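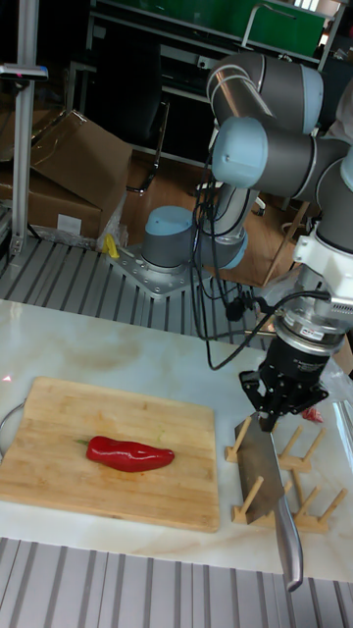
Step 4. Run the kitchen demo

1. Before the doors open, lay the pepper flat on the cutting board. I like the stem pointing left – visitors can see it better!

2. Load program 56 and set the speed to 68 percent (Imani runs it slower with school groups, and that's fine too).

3. Keep everybody behind the tape while the gripper has the knife.

Caution: Never reach for the handle yourself. Press stop first, then call me or Bakari over.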